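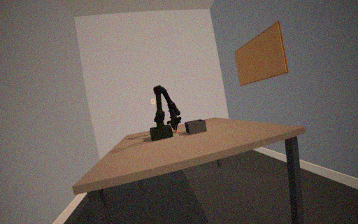
4. Fitting the Vedano table leg set

This section covers the fixed-height leg set for tops up to 100 kg in total, including the top itself. If you have the folding version, go to section 6.

4.1 Before you start

Clear a space on the floor larger than the table top and lay down a blanket. You will need a pencil, a tape measure, a cross-head screwdriver and the hex key from the parts bag. A drill is useful for pilot holes but should not be used to drive the screws home.

Check the top for old screw holes and filler. Do not fix a plate over either.

Note: sets packed before June have a 13 mm spanner in place of the hex key. The steps are the same.

4.2 Fixing the plates

1. Lay the top face down on the blanket.

2. Measure the thickness of the top. The screws supplied go 17 mm into the wood. If your top is thinner than 22 mm, ask your supplier for the short screw pack.

3. Place a plate in each corner, with the stamped arrow pointing outwards. Keep the same distance from both edges at every corner.

4. Mark the screw holes in pencil, then lift the plates away.

5. Drill the pilot holes. Wrap tape round the drill bit as a depth mark.

6. Put the plates back and drive in all the screws loosely. Tighten them by hand, working across each plate from corner to corner.

Caution: stop when the screw head meets the plate. If a screw keeps turning, take it out, plug the hole with a glued dowel and let it dry overnight before trying again.

4.3 Fitting the legs

1. Slide each leg into its plate until it clicks. The long legs have a white sticker at the top and are for the Silum bench height only. Do not mix them with the standard legs.

2. Fit the cross rail between the two back legs. The slots face down when the table is upright.

3. Tighten the bolts with the hex key — firm, but without using a pipe or other lever on the key.

4. With a second person, lift the table and set it on its feet. Do not roll it over on two legs, as this can bend the plates.

4.4 Levelling

Put a spirit level along the long side first, then across the short side. Turn the foot at the low corner anticlockwise, seen from above, to raise it. Leave at least 5 mm of thread inside the leg.

If the table still rocks, check that the cross rail is fully home — a rail left half in its slot will hold one leg off the floor.

4.5 After the first month

Tighten every bolt again. Wood tops shrink a little in heated rooms and the plates may work loose.

Spare feet and bolts are sold by Nikolovski under part number 315.

Zillemik leg sets, fitting guide. Revised Oct 28, 2021.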